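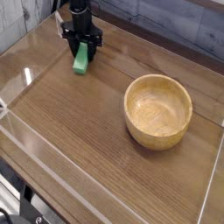
Fiche rédigée par Aoife Ó Gríofa – mise à jour le 11 sept. 2024

Emholm 701 – chauffe-cire professionnel à deux cuves
Référence : Saltano EM-701
Catégorie : Épilation > Chauffe-cires > Appareils de cabine

Le Emholm 701 est un chauffe-cire de cabine conçu pour les instituts qui travaillent à la fois la cire pelable et la cire à bande. Ses 2 cuves se règlent séparément, ce qui permet de garder une cire visage à basse température pendant que l'autre cuve monte pour les jambes ou le dos. Il remplace dans notre gamme le modèle à une cuve, arrêté en mai.

Les cuves sont amovibles et munies d'une anse rabattable. Chacune reçoit des pastilles, des galets ou un pot standard de 400 ml posé directement à l'intérieur. Pour les pots, il faut retirer le couvercle et l'opercule avant la mise en chauffe. Les cartouches roll-on ne sont pas compatibles ; voir pour cela la rubrique Applicateurs.

Réglage de la température

Chaque cuve dispose de sa molette et de son voyant. La plage va jusqu'à 100 °C, mais cette position sert uniquement à faire fondre une cuve pleine. Une fois la cire liquide, on redescend sur la zone de travail marquée en vert. Le voyant orange s'éteint quand la température demandée est atteinte, puis se rallume par moments – c'est le thermostat qui maintient la chauffe.

Le temps de fonte dépend de la cire et du remplissage. Les pastilles fondent plus vite que les galets. En institut, la plupart de nos clientes branchent l'appareil à l'ouverture et le laissent en maintien toute la journée, couvercles fermés. Testez toujours la cire sur l'intérieur du poignet avant application, même si le voyant est éteint.

Ce que contient le carton

L'appareil avec son cordon
Deux cuves amovibles en aluminium, avec anse
Deux couvercles transparents
Un lot de collerettes en carton
Une grille pour le fond de cuve, utile pour les pots
La notice en français, anglais et néerlandais

La cire, les spatules et les bandes ne sont pas fournies. Les collerettes Pullside grand diamètre s'adaptent aux deux cuves. Les collerettes petit format, non.

Caractéristiques

Puissance : 400 W
Corps : plastique ABS blanc
Cordon : fixe, sortie à l'arrière
Arrêt automatique : oui, en cas de surchauffe
Garantie : 2 ans pièces et main-d'œuvre
Coloris : blanc uniquement

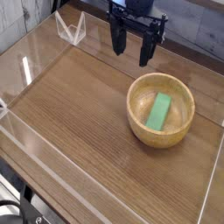 Entretien

Débranchez l'appareil et laissez tiédir. Les traces de cire sur le plastique s'enlèvent avec un coton et une huile nettoyante post-épilation ; n'utilisez ni acétone ni alcool à brûler, qui ternissent le plastique. Les cuves se nettoient à part, vides et encore tièdes. Ne les passez pas au lave-vaisselle. Le corps de l'appareil ne doit jamais être plongé dans l'eau.

Si de la cire a coulé entre la cuve et la résistance, chauffez à feu doux quelques minutes, débranchez, sortez la cuve avec l'anse et essuyez. Ne grattez pas avec une spatule métallique.

Quelle cire choisir

Pour le visage et les aisselles, nous conseillons la cire pelable Nic Giolla, en pastilles, qui se travaille sans bande et reste souple assez longtemps pour une débutante. Pour les jambes, la cire à bande Pullside au miel ou à l'azulène convient bien. Évitez de mélanger deux cires dans la même cuve, même de la même marque.

Les cires orientales au sucre se chauffent à température plus basse. Elles passent dans le 701, à condition de rester sur la première graduation et de remuer souvent.

Précautions

Appareil réservé à un usage en cabine ou à domicile par une personne formée. Posez-le sur une surface plane, stable et sèche, hors de portée des enfants. Ne déplacez pas l'appareil quand la cire est liquide. Ne pas épiler une peau lésée, irritée ou exposée au soleil le jour même.

Livraison et retours

Expédition depuis notre dépôt sous deux jours ouvrés si l'article est en stock. Retour possible tant que l'appareil n'a pas été mis en chauffe – une cuve qui a contenu de la cire n'est pas reprise. Pour une panne sous garantie, écrivez au service après-vente Saltano avec la facture et le numéro de série inscrit sous le socle.

Pièces détachées disponibles : cuve seule, couvercle, molette, grille de fond.

Voir aussi : Collerettes Pullside grand diamètre – Cire pelable Nic Giolla, pastilles – Spatules bois, petit et grand modèle – Huile post-épilation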